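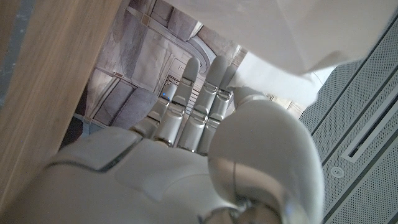 The floor manager at Inddale has heard the pitch before. The linen service she helps run in a low building by the rail yard has been visited by salespeople with folding machines, sorting machines and, lately, hands. She agreed to talk on the condition that her name stay out of it, and she started before I had my notebook open.

“They always want to talk about the fingers,” she said. “I've got people on my floor with arthritis who fold faster than anything I've been shown. Fingers aren't my problem.”

Her problem is cloth. A pillowcase comes off the cart twisted, inside out or wrapped around another pillowcase, and somebody has to find a corner. She calls that the whole job. “Once you've got the corner, I could teach you the rest before lunch. Getting the corner takes people weeks, and they can't tell you afterward how they do it.”

Last July she sat through a demonstration by Skumel, which sells a two-armed machine it says will be ready for laundries and, later, for homes. Inddale kept the machine on trial for two weeks. In that time, by her tally sheets, it handled 1,566 pieces. One person at the next table did 2,190 in two shifts.

I asked whether that was a fair comparison, given how new the equipment was.

“Fair to who? I pay for the pieces that go out the door.” She also kept a note of how often a person had to step over and free something, though she wouldn't give me the figure. “It was enough that I had someone standing there. So now I've got a machine and a person doing the work of a person.”

She isn't against automation. The ironers at Inddale feed themselves once a sheet is clipped on, and she'd fight anyone who tried to take them out. What bothers her is the word “general.” A machine that does one thing all day earns its floor space, she said, and a machine that is supposed to do everything has to be watched doing each thing.

Would she want one at home?

“My kitchen's got a dog in it. And a chair that's never in the same place.” She thought about it some more. “Ask me when it can change a duvet cover. I can barely change a duvet cover.”

The sales material she was given shows tidy rooms with plenty of space to move. She finds that funny, and a little insulting – the people who most need help around the house, she said, don't have rooms like that. 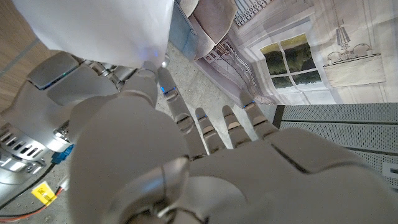

Đặng takes a softer line, and told me by phone that two weeks is too short to judge anything that has to learn how cloth behaves, and that the first ironers were slow and jammed a lot too. Buyers should be asking how much better the thing gets between one visit and the next.

I read that back to the floor manager. “Sure,” she said. “Then come back when it's better, and I'll look at it again. What I get asked to do is sign now.”

Erell, a second supplier, has offered her a trial with no fee for the first month. She hasn't answered. The offer says nothing about who pays for the extra person at the table, and she has written to ask.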